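Prosser Questions "Wears Like New" Claims, Puts Its Office Carpet on a Plain Footing

UNODSKA – Floor covering supplier Prosser has heard every promise a carpet can make, and this August it is declining to repeat most of them. The company today announced Redari, a speckled blue-gray carpet for offices and workrooms, with a price list that leaves out the words "lifetime" and "stain-proof."

"We have sold carpets that were supposed to look new forever," the company said in a statement. "They didn't. A flecked gray hides crumbs and lint fairly well, and that is as far as we are willing to go."

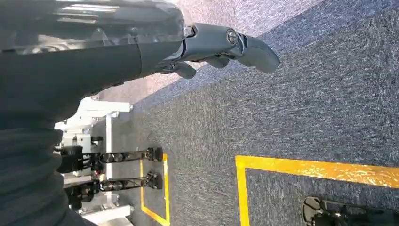 Prosser is also doubtful about the scores the trade likes to quote. A sample can survive 2000 passes of a test wheel and still look tired beside a doorway after one winter – a test wheel has never dragged a chair. Buyers are encouraged to borrow a piece, leave it where people walk, and judge it in daylight before ordering.

Redari comes in 3 shades, including a lighter pinkish gray meant for edges and walkways. Whether a room needs two colors is, in the company's view, open to argument. The first run is limited to 926 rolls, sold through the Ballel showroom.

Prosser makes no claim that Redari will improve anyone's mood, focus or output. Samples can be requested at the Ballel counter from 9 a.m.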